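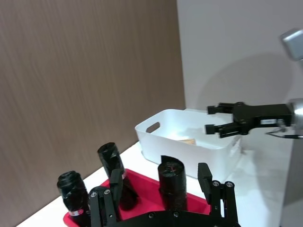

3/8/20 Nazari 台 右夹爪掉线后自行复位

地点:Jorkcombe 二楼实验间,Nazari 双臂台
任务:透明罐从蓝箱取出,左手交右手,右手放进白箱
状态:故障已复现,原因基本定位,线没换,软件侧临时堵上了
结论先写:右夹爪在交接过程中瞬时掉电,恢复供电后驱动自己跑了一遍初始化,初始化的第一个动作是全开。罐子掉下来是小事,夹爪在没有任何上位机指令的情况下动作,这件事要当安全问题处理。

经过

上午接着跑周五没跑完的交接测试,计划 30 次,程序没改,罐子没改,箱子位置按桌面上的胶带印摆的。红箱放中间,里面立着缠了黑膜的圆筒,当障碍物用,交接点就在红箱上方。这个布置是上周定下来的,想看 Petix 的轨迹规划在下面有高物的时候会不会把手腕抬得过高。

前面几次都正常。左手从蓝箱里夹起罐子,斜着送到中间,右手从右下方伸过来托住罐底,夹紧,左手松开,右手退走。节拍比上周慢一点,因为我把交接前的等待加长了,想让力信号稳下来再判断。

第一次出问题的时候我在看屏幕,没看台子。听见响声抬头,罐子已经在红箱里了,靠在一个圆筒边上,右夹爪全开,左夹爪也是开的。当时第一反应是右手没夹住左手就松了,也就是交接判据写得太松。这个判断后来证明是错的,但我按这个思路查了快一个小时。

查判据的过程简单记一下,省得以后有人再查一遍。Petix 判断右手夹稳的条件有两个:夹爪位置到达罐径对应的区间,并且电流在区间里保持一段时间。两个都满足才发“左手可松”。从记录看,出事那次两个条件都满足,保持时间也够,左手松开是合法的。左手松完之后,右夹爪的状态字有一段空白,空白之后再读到的位置就是全开。也就是说右手当时确实夹住了,是夹住之后才松的。

空白这一段我一开始没当回事,以为是记录程序丢包。记录程序以前丢过包,大家都习惯了。这个习惯不好。

把判据收紧以后又跑,还是掉。30 次跑完,罐子掉了 6 次。六次全部是右夹爪松的,左边一次没有。掉的时机不一样:有的在左手刚松开时,有的在右手退到一半,有一次已经到白箱口上了,掉进了箱里,程序还把它记成了成功。

最后这一条要单独说。放置成功的判断现在只看“到达放置位”和“夹爪已开”,夹爪为什么开它不管。所以以前的成功率里可能混着同样的情况,上周报给 Andden 那边的数要重新核,核完之前先不要再引用。

复现

想确认是不是线的问题,最直接的办法是让手臂停在交接姿态,人去拨那根线。做之前先把两只手臂都切到保护停止,只留夹爪供电。 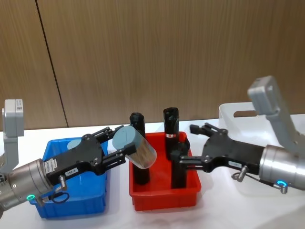

停住以后先让两边夹爪各空开合一遍,都听指令,状态字连续,没有空白。然后用一根长的塑料棒去碰右边那根黑色细线,没有用手。碰线的中段,没反应。碰靠近接头的那一截,往下压一点,状态字断了一下,马上又恢复,恢复之后夹爪自己张到头。上位机这边没有发任何开合指令,我把发送队列打出来看过,是空的。

再压,再断,再张开。压得轻的时候状态字会断,但夹爪不动,应该是掉电时间太短,驱动没有真正重启,只是通信中断。压得重一点就会重启。控制器日志里每次重启都有一条 511,之前那六次掉罐也各对应一条 511,时间对得上。

511 这条在日志里的级别是“提示”,默认不弹窗,也不进 Petix 的事件表。这就是上午我看不到它的原因。把过滤放到最低以后往前翻,上周的日志里也有,一共 14 条,其中一部分发生在手臂空走的时候,夹爪里没有东西,张一下没人会注意。

左边同样的位置也压了,压到和右边一样的程度,什么事都没有。左边的走线和右边不同,绕的圈小,接头没有被侧向拉着。

为什么是交接姿态容易出

右手腕在交接的时候要转到一个比较别扭的角度,夹爪长边朝左并且略微朝下,从下面托罐底。这个姿态下线从接头出来以后要往回绕,插头那边离手腕外壳很近。手腕再转一点,线就被绷住,接头受的是侧向力。这种接头轴向插拔没问题,侧向一直别着,里面的触点就会时好时坏。

和白箱那边的放置姿态比,放置时手腕转回来了,线是松的。有一次掉在白箱口上,我猜是刚转回来的时候触点弹了一下,没有证据,只是猜。

另外夹爪闭合的瞬间电流最大,接触不良时压降也最大,按理应该在闭合瞬间掉得最多。实际看掉得最多的是闭合之后、手腕开始动的时候,所以我倾向于机械原因为主,电流只是帮凶。

走了一遍慢速

下午把速度降到最低档,罐子夹着,一点一点走交接这一段,日志开着,人站在围栏外面看线。
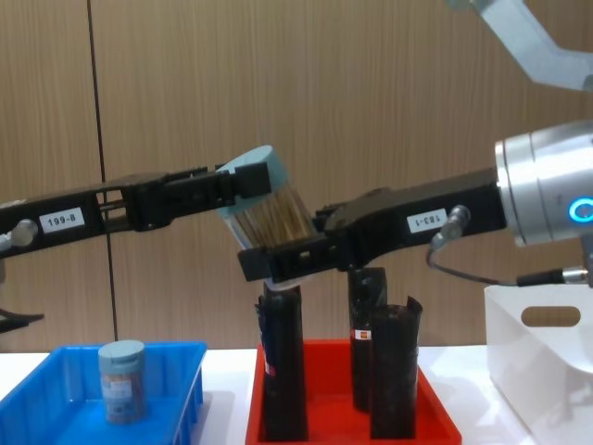

图:慢速走交接段,两只夹爪都在罐上,下方为红箱和黑筒,黑色细线从右夹爪接头绕向手腕下方。

慢速走的结果:手腕转到接近终点角度的时候线开始绷,再往前走,状态字就开始断。退回来一点就好。来回走了几遍,断的位置基本固定,挪不到别的角度去。把线在手腕那一端多放出一小段,同样的轨迹再走,没有断。

所以线的长度或者固定点不对,这一点可以定了。是装的时候就短,还是后来固定点滑了,不知道。扎带上没有做记号,看不出滑没滑。以后扎带旁边一律画线。

翻了一下安装记录,右夹爪拆下来保养过一次,装回去的时候写的是“按原样走线”,没有照片。“原样”是什么样现在谁也说不清。请大家以后拆线之前拍一张,装回去再拍一张,两张都贴进这个本子。

关于自动复位

这一段写给所有会把手伸进台子的人。

以前我们的做法是:手臂切保护停止,就可以伸手进去捡罐子、扶圆筒。保护停止只管手臂,夹爪是另一路供电,一直带电。大家的理由是夹爪不发指令就不动,这个前提今天被推翻了。供电一断一通,它自己就动,先全开,再全闭,再停到中间。全闭那一下是满力,没有按我们设的限力走,限力参数是上位机连上以后才写进去的,初始化的时候还没写。

上午第一次掉罐之后,我是直接伸手进红箱把罐子拿出来的,手从两只夹爪中间穿过去。当时手臂已停,夹爪带电,右边的接头正处在一碰就断的状态。没有夹到。按未遂事件记,单子我今晚填。

从现在起,Nazari 台按下面的做法,其他台子在查完之前也按这个来:

1. 伸手进台面之前,手臂保护停止,夹爪电源也要断。夹爪电源开关在控制柜侧面,断了以后看手腕上的状态字是不是离线,再伸手。

2. 断了夹爪电源以后,夹着的东西可能会慢慢滑。先让夹爪把东西放到桌面上或者箱里再断电,放不了的就让它掉,罐子不值钱。

3. 重新上电之前人退出来,说一声“上电”,等另一个人应了再合开关。只有一个人的时候不做需要伸手进去的测试。

4. 拨线、压接头这类检查一律用塑料棒。

5. 急停能不能切夹爪,没有验证过。验证之前按切不了处理。

第五条我本来想今天顺手验,想了一下还是没验。现在右边接头本身不好,急停一拍,夹爪停了,说不清是急停切的还是接头断的。换完线再验。

软件侧临时改动

Petix 里加了三处,都在本地分支上,没有合并。

第一处,511 提到“故障”级别,收到就两臂一起停,弹窗,要人工确认才能继续。试过,拨线触发 511 以后两臂都停了。停的时候右夹爪还是会张开,这个软件挡不住,驱动那层的事。

第二处,左手松开之前多查一次右夹爪状态字的新鲜程度,太旧就不松。原来只看数值,不看数值是什么时候来的,断线的时候它会拿着断线前最后一个好数一直用。这个写法在别的地方也有,抓取那一段就是,我没来得及全改,搜一下读位置的那个函数就能找到。

第三处,放置成功的判断加一个条件,夹爪张开必须是由放置指令引起的。改法很粗,就是比一下指令时间和张开时间。有延迟的时候可能会误判成失败,宁可误判成失败。

驱动初始化能不能关掉,手册里写可以把上电自动初始化改成收到指令再初始化,要用厂家的工具写进去。工具装在旧的那台笔记本上,今天没带来。改完以后上电要记得手动发初始化,不然第一次闭合的位置是乱的,启动脚本要跟着改。

走过的弯路

收紧判据那一个小时白费了,但收紧后的参数我留着没退,跑起来慢,没别的坏处,后面谁觉得慢可以退回去,参数文件里旧值注释掉了。

中间怀疑过罐子太滑。罐壁是透明塑料的,夹爪从下面托着,确实不如夹盖子稳。拿一条橡胶皮垫在右手指面上试过,照样掉,和滑没有关系。橡胶皮已经拆掉了,指面上可能留了一点胶,看见别奇怪,拿酒精擦。

还怀疑过黑筒。以为右手退的时候手指刮到筒口,把罐子带松了。把红箱里的东西全拿走跑了几次,还是掉过,排除。筒上缠的膜有几处翘起来,和今天的事没关系,不过膜边翘着容易挂手指,下回用之前按平。

没弄明白的

空走时也有 511,可空走的轨迹里没有那个别扭的角度。可能接头已经磨坏到不需要绷紧也会断,也可能另有一处松的地方,比如插头那一头。插头今天只看了外面,没有拔开看针。换线之前先拔开看,拍照,不要直接扔。

左边一直没有 511,但左右两套装的时间一样,左边不出不代表左边没事。左边的线也量一下余量。

日志里 511 有没有可能来自别的原因,手册里的解释只有一句“驱动重新启动”,没有列原因。给 Andden 写信问,顺便问满力闭合能不能在驱动里限。

待办

右夹爪换线,走线按放出一段余量的样子重做,固定点画线,前后拍照。备用线在柜子下层,袋子上写着“夹爪”,没有标左右,两边通用。
拔开插头检查针脚。
旧笔记本拿过来,改上电自动初始化,两边都改。
换完线以后,交接段先慢速走一遍,再按原速度重跑 30 次,511 出现一次就停。
验急停对夹爪电源的作用。
核上周的放置成功数。
三处改动找人看过再合。
控制柜上贴条:伸手前断夹爪电源。纸条已经写好了,胶带用完了,暂时用磁铁压着。
未遂单。

收工状态

两臂回到停放位,夹爪电源断,控制柜主电断。右夹爪电源开关上挂了牌,换线之前不要合。罐子都放回蓝箱,黑筒留在红箱里没收。本地分支的名字是 handover-511,日志整份拷到共享盘 Nazari 目录下,过滤级别没有调回去,文件会比平时大很多,磁盘满了先删别的,这份别删。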